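Boiled eggs for the lunchbox, kettle method

I've been doing my eggs this way since we moved into the Hallbridge place, where the stove took half the morning to heat a saucepan. It's dead easy, and the only gear you need is an electric kettle, a decent mug or bowl with a plate to sit on top, and an egg that isn't straight from the fridge.

Step 1: Get the eggs out early

Take out two eggs and leave them on the bench while you have your shower or feed the dog or whatever it is you do at 7 am. Cold eggs crack when the hot water hits them and then you get those ghostly white streamers everywhere (still edible, just ugly!).

Step 2: Clear a spot

I like everything on the one table -- kettle at the back with its cord running off to the side, egg and holder up the front where I can reach them. Keep a pen handy too. I put a little cross on the shell of any egg that's been cooked, a trick I pinched from my neighbour Tomoyo Hattori after I cracked a raw one into my work bag.

Lay the egg down gently next to its holder while you get organised. Mine's just white plastic, nothing flash, and it lives on its side half the time. 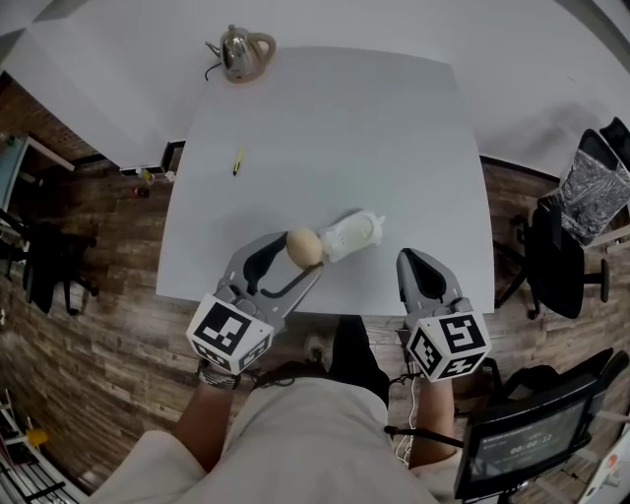
Step 3: Boil and pour

Fill the kettle well past what you think you need and let it come to a proper rolling boil. Pop the eggs in the bowl, pour the water over until they're covered, and put the plate on top. After 3 minutes tip that water out, carefully, and pour over a fresh lot straight off the boil. Lid back on, and leave them a good quarter of an hour for a soft-ish middle. Longer if you like them firm -- my bowl is thick and holds its heat, yours might not, so do a test egg first.

Step 4: Cool and mark

Cold tap, plenty of it, until you can hold the egg comfortably. Dry the shell before you draw on it or the ink goes everywhere. Then into the fridge, and eat them within 2 days.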